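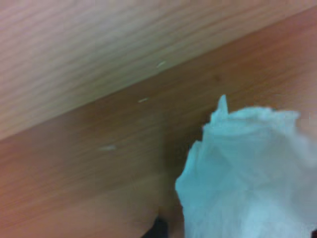
Inside corner, pale panel against the brown board

ballberg_dan
Hello all. I am refreshing an old cabinet, and where the light panel meets the brown board the two colors do not match. I want to stain the pale one darker. The board is 270 mm deep, so my hand fits but a big brush does not. Is a rag good enough? There are also small pale flecks on the brown wood and I don't know if I must sand them.

Skurmont
Rag is fine. Try wiping the flecks with a damp cloth before you take any sandpaper.

ajayi124
I would not stain it. Pale wood with such fine grain can go blotchy, I lost one drawer side like this in May. Two colors look nice to me.

Skurmont
Blotchy only if you skip the conditioner. I did over 4 shelves this way and had no trouble.

ajayi124
Maybe your shelves were another wood. We don't know what his is.

ballberg_dan
I also don't know, the seller did not say. What about the faint dark spot in the brown one, is it a knot?

Flulmont
Could be a knot, hard to tell from one photo. I would leave it. Test your stain on the back side first and wait until next morning to judge the color.

ballberg_dan
Thank you, I will test on the back. If it is ugly I keep the two colors.
Danjuma Yusuf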